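Brorkilov Zweiarm-Aufnahmeplatz mit Handgelenkkameras

Teleoperierte Erfassung von Demonstrationsdaten für lernende Greifsteuerungen
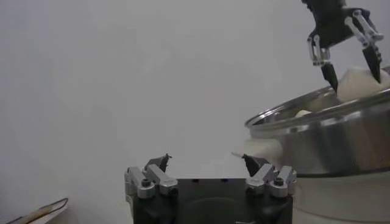 Blick der linken Handgelenkkamera: linker Greifer geöffnet, rechter Greifer am weichen weißen Material im Edelstahltopf.

Produktbeschreibung

Der Brorkilov ist ein stationärer Aufnahmeplatz für beidarmige Manipulationsaufgaben. Zwei Folgearme werden über zwei kinematisch gleiche Führungsarme von Hand gesteuert. Gelenkwinkel, Greiferöffnung und Kamerabilder werden mit gemeinsamem Zeitstempel aufgezeichnet und episodenweise abgelegt. Eine Episode umfasst eine vollständige Ausführung der Aufgabe vom Startsignal bis zur Freigabe durch den Bediener.

Typische Einsatzfälle sind das Entnehmen und Umfüllen weicher oder unregelmäßig geformter Stoffe, das Handhaben offener Gefäße und Übergaben zwischen beiden Armen.

Greifer

Parallel geführte Fingerglieder aus Aluminium, silberfarben, am schwarzen Gehäuse beidseitig angelenkt. Die Fingerspitzen sind dunkel und spitz zulaufend ausgeführt und lassen sich einzeln tauschen. Abgenutzte Spitzen sind vor Beginn einer neuen Aufnahmereihe zu ersetzen, ein Wechsel innerhalb der Reihe ist im Protokoll zu vermerken.

Kameras

Je eine Kamera pro Handgelenk, fest mit dem Greifer verbunden. Die eigenen Fingerspitzen liegen dauerhaft im Bildfeld. Bei beidarmigen Aufgaben erfasst die Kamera des wartenden Arms zusätzlich den arbeitenden Greifer, sofern die Ruhelage entsprechend eingestellt ist. Eine dritte Kamera für die Übersicht ist als Option erhältlich.

Technische Daten

Bildrate je Kamera: 30 Bilder/s
Freiheitsgrade je Arm einschließlich Greifer: 7
Maximale Öffnungsweite: 70 mm
Maximale Episodendauer: 55 s
Schnittstelle: Gigabit-Ethernet

Aufnahmesoftware Zeka

Zeka läuft auf dem mitgelieferten Rechner und übernimmt Aufzeichnung, Sichtprüfung und Export. Verworfene Episoden bleiben mit Fehlerkennung gespeichert und werden beim Export ausgeschlossen. Start- und Endlage der Arme lassen sich je Aufgabe hinterlegen. Episoden mit Bildausfall werden automatisch markiert.

Lieferumfang

Zwei Folgearme mit Greifer und Handgelenkkamera
Zwei Führungsarme
Rechner mit Zeka
Ein Satz Ersatzfingerspitzen
Kalibriertafel

Gefäße und Versuchsmaterial gehören nicht zum Lieferumfang.

Technische Auskunft: Duygu Özkan
Ersatzteile und Kalibrierung: Brodie Merrick
Stand der Angaben: 2. Januar 2018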